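ok so Sedum announced the reunion tour at 6 in the morning and I have been useless ever since. thread

first thing. the poster. it's just the word SEDUM in that same ugly green from the second album and then a list of cities. no photo of the band. which means either they're being mysterious or they can't stand in the same room long enough for a photo

my money's on the second one tbh

for anyone too young: two singers, Yung-ching Hsiao and Wing-sze Liu, couple for most of it, broke up in the middle of recording Nirkodden and FINISHED THE ALBUM ANYWAY. you can hear it. side two is basically a custody hearing with synths

"Berchtold" is literally them trading verses about who gets to keep going to a restaurant. it's the best song they ever made and they've played it live 2 times. total. ever

so question number one is do they play Berchtold. question number two is do they look at each other while they do

my friend says they'll do it as an encore with the lights off. I say they open with it, get it over with, rip the bandaid
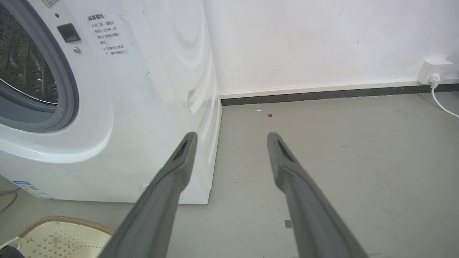
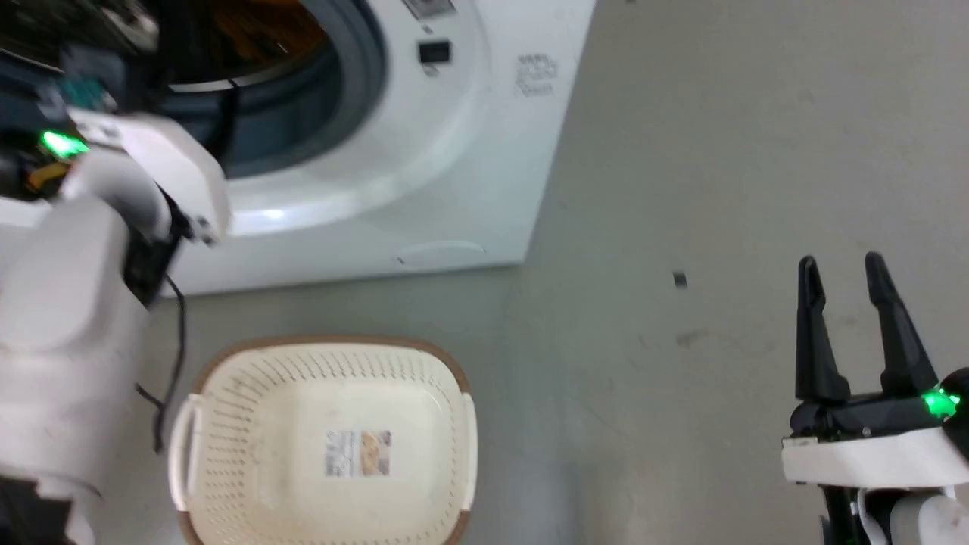 anyway my dream setlist, do not argue with me, I've been working on this since breakfast

open: Berchtold. see above. if I cry in the first 5 minutes I can enjoy the rest of the night like a normal person

then straight into Trelbridge, the long version, the one with the fake ending where half the crowd claps too early and feels dumb. I have been that person. I'd be that person again

middle section: Wing-sze solo stuff. two songs max. I love her but the solo record is a LOT of harp

then Yung-ching gets his two, and we all go get a drink. sorry. SORRY. I said what I said

back together for the whole first EP start to finish, all 5 songs, no talking in between. he talks too much in between. there's a bootleg where he explains a bridge (an actual bridge, for cars) for longer than the song lasts

encore: nothing off the third album. we don't need to relive that as a people

ppl in my replies asking about tickets – presale is in May, you need a code, the code goes to the mailing list, the mailing list is apperently the same one from back in the day. I signed up for it with an email address I am not going to say out loud

trying to reset the password on that thing now. the security question is "favorite band." 16 year old me had one job and it looks like she spelled it wrong

the smallest room on the list holds 1000 people. 1000!! for a band whose breakup got its own message board. whoever booked that either has no idea or is a genius

someone asked who I was on the message board. next question

ok someone else asked if I think they're back together back together. no. I don't. Wing-sze gave that one interview where she called him "a colleague" and I felt it from my couch

but also they're sharing a bus?? per the drummer's page. 6 people, one bus, all those cities. I'd read a book about that bus. I'd read it twice

also the drummer is back!! burying this down here but the drummer is BACK, the original one, the one who does the thing on Trelbridge with the rim. whole different song without her

update – got into the old email. there are so many coupons in here. no code yet but I'm on the list

if anyone has a spare for the 1000 cap night and wants to go with someone who'll sing every harmony slightly flat, my dms are open

listening to Nirkodden again now. track four. why did they let them record this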